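# The Case for the Cheap Plastic Basket

9 August 2024
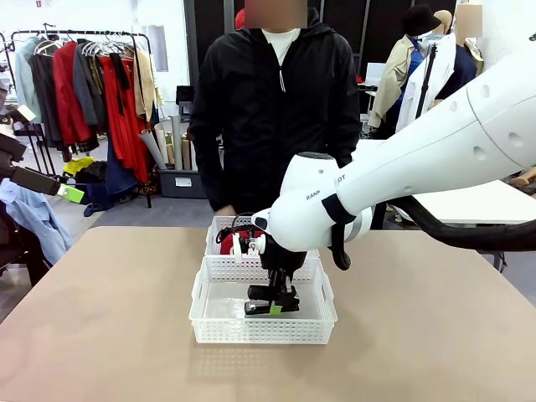 *Two white mesh baskets on a beige table, the rear one holding a folded red garment.*

Most advice about laundry is about washing. There is plenty to read on water temperature, stain removers, and whether vinegar does anything. Very little is written about the stage between the dryer and the drawer, and in my experience that is where most households fall behind. Clean clothes sit in a heap on a chair or a bed for days, and people get dressed out of the heap.

My argument is that small open baskets fix more of this problem than any dresser, closet system, or folding method. I mean the plain rectangular kind, white perforated plastic with a handle cut into the end. They cost very little and last for years.

I came to this view slowly. In April I cleared out the back bedroom we use for laundry and found that I owned one large hamper, a fabric bin with a lid, and a wicker trunk that had been a wedding present. All three were full of clean clothes. The trunk alone took most of an evening to empty, and near the bottom was a sweater I had replaced the winter before.

Depth was the trouble. A deep container hides whatever went in first. You fold a shirt, put it on top of a pile, put six more things on it, and by the end of the week the shirt is a rumor. To get it back you dig, and digging undoes the folding. A shallow basket can't hide much. Once the clothes reach the rim, you have to put them away or start a second basket.

The holes matter too. With mesh sides you can see color through the wall of the basket from across the room. A red top shows up as red. I don't need to lift anything to know whose basket it is or whether it has been emptied. People who sell storage tend to push labels, and I have tried labels. They fall off, or they go out of date and nobody changes them. I have never had to relabel a basket I could see into.

There is a fair objection here, which is that open mesh plastic looks like it belongs in a stockroom. The Drasano catalog, which comes to our house whether we want it or not, has a linen-covered box with a leather pull that is much nicer to look at. It costs 200 dollars. I have handled one at a friend's place. It is well made, it weighs a good deal before you put anything in it, and you can't tell what is inside without taking off the top. She keeps extension cords in hers.

I bought 8 plastic baskets from Baltar, the hardware store on our side of town, and spent less than I would have on a pair of jeans. Three of them are for folded clothes, one per person in the house. The others move around. At the moment one has towels in it, one has winter hats, and the rest are nested on a shelf.

The second half of the system is a table. I used to fold on the bed, and I would argue against it. A mattress sags under a pile, sleeves drag, and at bedtime the whole job gets moved to the floor. A bare, flat table at about waist height is better in every way I can think of. You stand up straight, set the baskets side by side or one behind the other, and fold directly into them. When they are full, you carry them off and the table is clear again.

Ours is a secondhand Werkitz, a folding model that had been used for craft fairs. Any table would do. A kitchen table is fine if you can get the breakfast dishes off it first.

I should say what baskets won't do. They won't get clothes off the backs of chairs. Every house has a chair with a shirt on it, and I have come to think of that as a separate category: things worn once, too clean to wash and not clean enough to go back in a drawer. I have read that you should install hooks for these. I installed hooks. The shirts are still on the chair, and I have stopped fighting it.

They also won't reduce the amount you own. After I emptied the trunk I counted everything that was mine, socks included as pairs, and got to 291. That is too many, and no container is going to solve it. I gave away two bags and will probably give away another before the weather turns.

Still, when people ask me what to buy to get their laundry under control, I tell them to hold off on the dresser. Get a few small baskets first, the kind you can see through, and use them for a month - longer if you have kids. Some people will find they still need the dresser. We had been planning on one for the back bedroom, and so far the space is still empty.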